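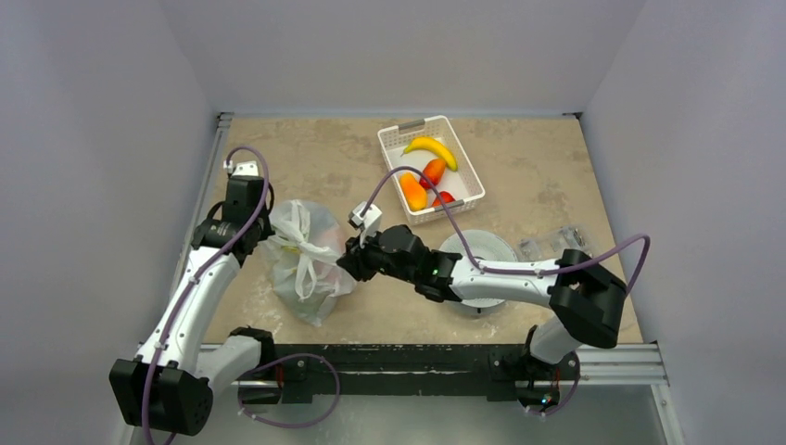 Two-arm station with bag, basket and plate.

Zillau seeks test operators for an outside review of the Clemex two-arm tabletop kit, Fodthorpe site. Seven places, 116 paid hours each. Start: 26 Jun 2023.

Work consists of running bag and basket tasks with toy produce and logging each grasp by item and result. Target is 4000 logged grasps across the group.
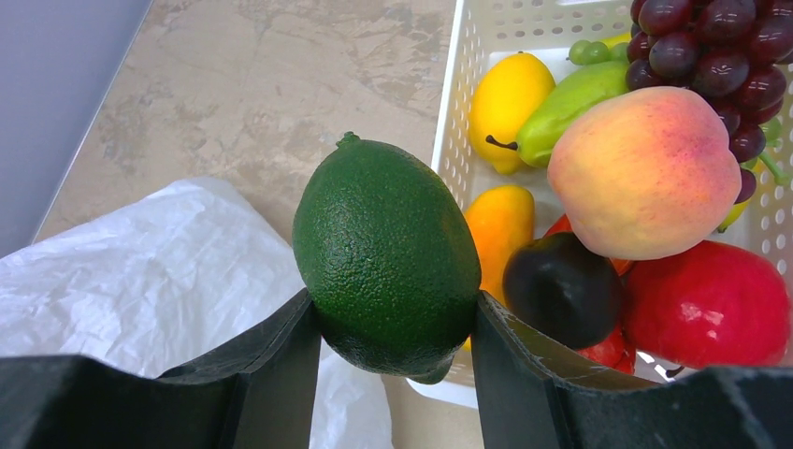

Wrist view, lime between the fingers.

Applicants need steady hands and basic spreadsheet skills. Robot experience is useful -- not required. Shifts run five hours.

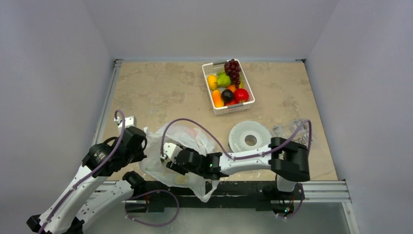
How to apply

Send a one-page resume to Freya Wainwright, Zillau test office, and state which shifts you can work.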